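Search this site Enter keyword Go

6 min read

3.2 Surface figure and the visibility of glue lines

The boards were made up at the Ploldale workshop from planks of a single pale timber, edge-glued and planed on both faces. Planks were taken in the order in which they left the saw. No attempt was made to match grain across a joint, as earlier work on the Girnon panels had shown that matching by eye raises the score for apparent continuity without any change in the joint itself. After planing, each board was kept in the conditioning room until its mass was steady, then stored flat.

Assessors viewed the boards one at a time from a seated position and marked the place of every joint they could find on a printed outline. The task was repeated after 3 months with the boards in a different order. In total 415 outlines were returned. Of these, 11 were set aside because the assessor had turned the sheet and the marks could not be tied to a known edge. A joint was scored as found if the mark lay nearer to it than to any other joint and ran parallel to it.

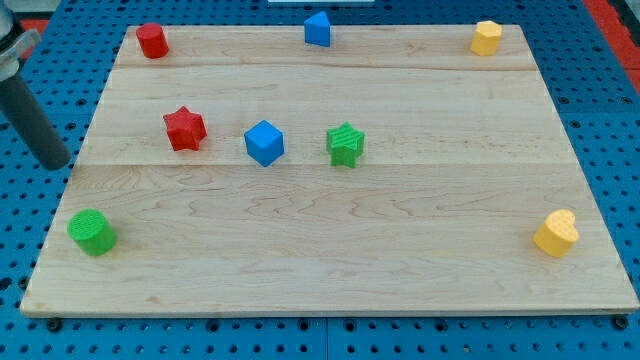 Figure 4. Pale wooden board with small toy blocks on its upper face.

Joint visibility depends on at least two things that are easily confused: the contrast in tone between neighbouring planks, and the break in the grain pattern where they meet. Giáp's scale treats the two as one quantity, which is adequate for dark timbers with straight grain but gives poor results for pale ones. In Figure 4 the seams are faint, while the wavy grain and the darker swirls are easily made out. A single tone reading taken over the whole of such a surface is governed by the figure of the wood and says little about the joints. For this reason tone was measured in narrow strips on either side of each glue line, and the grain break was scored separately.

The two measures were only weakly related. Boards with low tone contrast were still marked correctly where the grain met the joint at a steep angle, and assessors often placed false joints along the edge of a dark streak. False marks were more common on heavily figured boards in both sittings. Repeating the task did not remove them, and several assessors put the same false mark in the same place on the second occasion.

Viewing angle was not varied. Lộc Cù has suggested that a low angle makes joints running across the line of sight harder to separate from the figure, as the spacing of both is reduced in perspective. The present data cannot settle this. A trial with the boards set upright would be the simplest test, though it would also change the way the room light falls on the planed face.

Scores were put on a scale from 0 to 100 before averaging, with false marks entered as a separate column and not subtracted. The Grumano correction for assessor bias was tried and dropped. It assumes that false marks are spread evenly over the board, and the returned outlines show that they are not.

Related items
Moisture loss in edge-glued panels during winter storage
The Girnon panels: a second survey
Tone measurement on planed and sanded faces
Notes on Giáp's scale for dark timbers
Plank order and cupping in wide boards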